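Fiorella Guerra
February 19, 2019

1/ I have now been told by three separate people that I need to put a single stem in a single cup in the middle of my table and that this will change how I feel about my house. Thread, because I have doubts.

2/ It started with the Farina newsletter. "One stem, one vessel, one clear surface." They sell the vessel. It was $40. I would like you to hold that number in your head while you read the rest.

3/ Lorraine Maihi, who I love, did the whole thing in January. Cleared the table, bought the cup, put in the stem. Says she feels calmer. She also took two weeks off work in January, so I don't know how we're separating those.

4/ My main question is where the other stuff goes. The mail, the charger, the good scissors. A clear table is just a full drawer somewhere else. I have seen Lorraine's drawer.

5/ Someone replied that I should get a Zanby tray for the mail. So we're at a cup AND a tray. I thought we were owning less.

6/ Then there's the stem. One stem of anything leans. I don't care what the blog says about "finding its natural line." It tips to one side and stays there, and you either like that or you keep turning the cup until dinner's cold.

7/ Things people told me to put in the bottom to stop the leaning: pebbles, a ball of tape, dry rice, half a potato. The potato was from Ornella Leone and I believe she meant it.

8/ Pebbles sort of worked. The rice got wet and I won't be talking about the rice.

9/ Also, tall narrow cup plus light stem plus anyone reaching for the salt. You see the problem. A wide bottom would fix it, but every one of these things is a straight cylinder for some reason.

10/ OK, I'll give them the color. I was ready to say a brown cup on a white table would look like somebody forgot their coffee. It looks fine. Green against brown is hard to mess up. 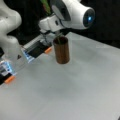

Replies and corrections

11/ Several people want to know if the brown ones are real wood. I can't tell you what any given cup is made of from looking at it. Some of them could be wood or copper as far as my eyes are concerned. Turn it over and read the bottom before you pay wood prices.

12/ If it is wood, ask whether it's lined before you pour water in. The Jimton page has 3000 words on "intention" and not one on whether the cup leaks. I checked twice.

13/ Fotini Tsolakis says a thrift store tumbler does the same job for $2. She's right and I'm annoyed I didn't lead with her.

14/ To the person who said I "clearly don't understand negative space": I understand it. I have to eat on it.

15/ Where I've landed for now: keeping a cup, keeping one stem, not buying the tray. The mail is back on the table, at the far end, where I can see it and pay it. Will report if I feel any calmer. So far I mostly feel like moving it to get to the salt.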